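Site Visit Report: Two-Arm Page Handling at the Udura Open Day
Prepared by Leidy Mosquera and Riku Maruyama
Course instructor: Walter Ayala
Draft 2, with comments from the first draft worked in

1. Why we went

Our term project is on small automation for paper records. The original plan was to build a feeder for loose sheets, and Mr. Ayala suggested we look at somebody who had gone past loose sheets before we settled on anything. Udura holds an open day in February and lets student groups in from 2 p.m. Amirul Menon, who is in our section but on a different project, came along and took notes on the software side. His notes are used in section 4 with his permission.

We should say at the start that we both went in with doubts. The flyer promised "human-like handling of everyday documents." Riku had read the flyer out loud on the bus more than once by the time we got there.

2. What was on show

There were several stations. The large one near the entrance was a sorting line that we have left out of this report, as it had nothing to do with paper. We spent nearly all our time at the booklet station, run by Segundo Salazar. He gave a short talk, took questions, and then let the arms work.

The job is easy to state. A small red booklet lies on the work surface and the two arms have to open it and turn the pages one at a time. The pages are thin and a bit slippery. A person does this with a thumb and does not think about it.

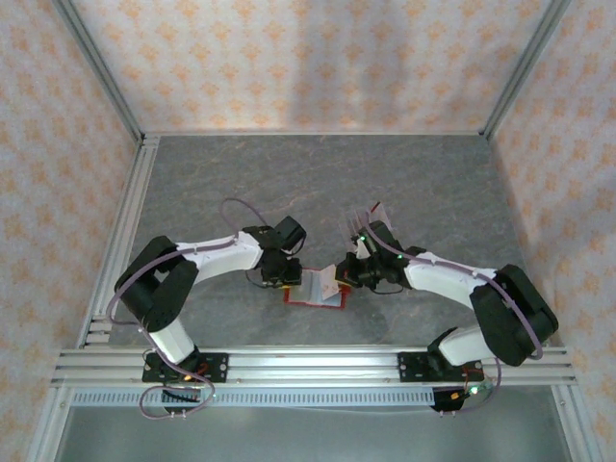 Figure 1. The booklet station seen from above, both arms over the booklet.

Both arms are bolted to one rail at the front of the cell, so they work from the same side and reach in toward the middle. Mr. Salazar called this "sitting at a desk." We think the comparison is fair as far as the layout goes. It also means the elbows stick out wide and the hands meet in a small area, and we wondered how much of the slow speed comes from keeping them from bumping. He told us speed was limited for the open day and did not give the normal setting.

The purple cable tubing caught our attention more than it probably should have. It runs along the arms in loose loops, and in a machine meant to run all day we would want to know how often it snags or wears. Leidy asked. The answer was that it had not been a problem "so far," and we did not get a number of hours to go with that.

The walls of the cell are papered in a small flower or star pattern. According to Mr. Salazar, the backgrounds get changed so that the system does not come to depend on one plain wall. This was one of the better answers of the afternoon. We would have liked to see the same job run against a different wall, and were told there was no time to swap it.

3. The page turn

Most of what we have to say is about one moment, the grip on a single page. Moving an arm to a booklet is old news. Getting hold of one thin page and leaving the next one alone is the hard part, and it is the part our own feeder would have to do as well.

The station screen switched between views, and the close one was the most useful to us.

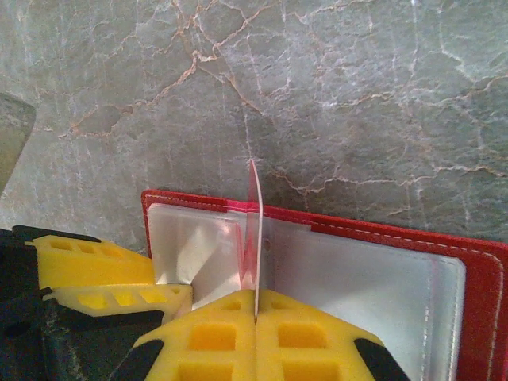

Figure 2. Close view of the grip: one pinkish page held upright between the yellow fingers.

The fingers are yellow plastic with rows of openings through them. Mr. Salazar said the open structure lets them give a little when they press on something. We have no reason to think that is wrong, but we could not measure it from behind a rope. What we can say is that the hold is at the base of the page, low down, with the top of the page standing free. Before the visit we had sketched a gripper that takes the page by its top corner. We are now less sure about that sketch, as a low hold seems to leave less of the page to bend.

The inside of the booklet is made up of clear plastic sleeves, and they shine. Under the lighting at the station one of them threw back bright silvery patches. Shiny, see-through material is hard for cameras, and we had expected the talk to deal with this. It got one sentence.

4. Claims and what backs them up

The handout gave a success rate of 80 percent for a single page turn. We asked what counted as a success. Mr. Salazar's answer was that the page had to end up on the other side with no second page stuck to it. That is a reasonable rule. We then asked how many tries the rate was based on, and the answer was 70, all with booklets of the same type.

We have three problems with this. First, 80 percent per page sounds high until you multiply it out. If each turn is independent (it may not be), two turns in a row come to 64 percent, and three come to just over 51 percent. Nobody scanning records can use that. Second, one type of booklet says very little about "everyday documents." Third, the handout does not say if a person reset the booklet between tries, and when Amirul asked, the reply was "sometimes."

Amirul also asked how the system was taught. He was told that people steer the arms through the job by hand many times and the software learns from those recordings. His note in the margin reads: "so how does it do on a booklet it has never met?" He did not get to ask that before the next group came in.

5. Comparison with our own plan

Astesance, the feeder kit we have been pricing, handles loose sheets only and has no arms at all. It would not open a booklet. It would also be much easier for two students to build and repair. Riku's view is that the arms are the wrong tool for any office that can take its paper apart first. Leidy agrees for loose files but not for bound ones, where taking the thing apart is the damage you are trying to avoid.

We have left this disagreement in on purpose. Mr. Ayala's comment on the first draft was that we had smoothed it over.

6. What we will change

We will stay with loose sheets. We will drop the top-corner gripper sketch and test a low, flexible pinch using scrap plastic sleeves, with shiny and dull ones tried separately. We will write down every try, including who touched the material in between, and report runs of pages as well as single turns.

Open questions sent to Udura after the visit: wear on the cable tubing, normal running speed, results on a second booklet type. No reply at the time of this draft.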